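The long season at Quintela
A cricket club of 17 players has one ground, one roller and a place in the league's top division
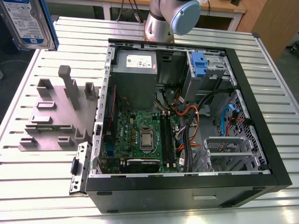

Quintela Cricket Club won promotion last June by 3 runs, and the people who run it have spent the months after that working out how to stay up. The club plays on a shared field outside town with a concrete strip under green matting. It has never had much money for equipment, and most of what it knows about its own cricket was, until recently, written in pencil in a stack of scorebooks. Mayuree Srisuk, the scorer, has been moving those books onto a secondhand desktop, the ordinary tower kind with a power supply the size of a brick, a green motherboard and two black memory slots. It is slow with large spreadsheets, but it has told the club a few things about its batting that the members had argued over for years.

The main one is that Quintela loses matches in the middle of the innings. The openers do well. The last four batsmen hit hard and get more than most tailenders do. Between them there is a stretch, usually after the first bowling change, when the scoring stops and wickets fall to slow bowling.

"We all thought it was the top order," said Ramil Tagle, the captain. "I moved myself down from opening because of it. That was a mistake, and I've moved back."

Tagle made 844 runs in the promotion season, the most by anyone in the division. He learned the game late, at 19, from coworkers who needed an extra fielder. He bats with a low grip and scores mainly square of the wicket, and opposing captains have started to put two men back on the off side as soon as he comes in. He expects to see a lot more of that this year.

The top division is a different kind of cricket. Matches are longer, the balls are better, and three of the grounds have turf pitches, where the ball keeps lower and moves more off the seam than anything Quintela sees at home. Plumard, the champions, play on one of them. Zullow, who finished second, have a pair of left-arm spinners who took most of their wickets between them.

Eluned Hughes, the coach, has planned the preseason with those two in mind. She played as a wicketkeeper for many years and now works with the squad two evenings a week. Her sessions are short. Batsmen face spin for 12 minutes each, then run, then face it again while they are tired. Nobody is allowed to hit the ball in the air until the second turn.

"They can all play a big shot," Hughes said. "What they can't do yet is take a single off a decent ball. You get stuck on nought for two overs and then you try something silly."

She has also changed the batting order. Gonçalo Macedo, who came in at eight last year, will go in at four. He is a quiet player with a good forward defense, and he is left-handed, so the bowlers have to change their line every time he and Tagle cross. Macedo was not sure about the move when she first brought it up. He said he had got used to having his pads off for most of the afternoon.

Bowling is less of a worry. Adelino Tavares opens from the road end and rarely bowls a wide. At 41 he no longer has much pace, and he has given up the short ball except as a surprise. On matting he gets plenty of bounce. On turf he will have to pitch it fuller, and he has been practicing with a cone placed just outside off stump, bowling the same six balls again and again.

The squad is the real problem. With 17 names on the list and a long drive to several away grounds, Quintela will struggle to field a full side if two or three people are working the same weekend. Last season they played one match with ten men and won it. Tagle does not think that would happen against Kirnstead, who have two full teams and can leave out good players.

The club has asked the league for permission to register late arrivals through the end of June. A decision is expected before the first round. In the meantime Hughes has told two of the junior players to come to senior practice, and one of them, a leg-spinner, has already bowled Macedo twice in the nets.

Quintela start at home against Kirnstead. The matting was relaid in the spring and Tavares, who helped stretch it, says it is a little quicker than before - he would like to bowl first.

Related stories
Plumard name unchanged squad for title defense
Zullow spinners sign on for another year
Why matting pitches still matter
League to review rules on late registration
Kirnstead open second ground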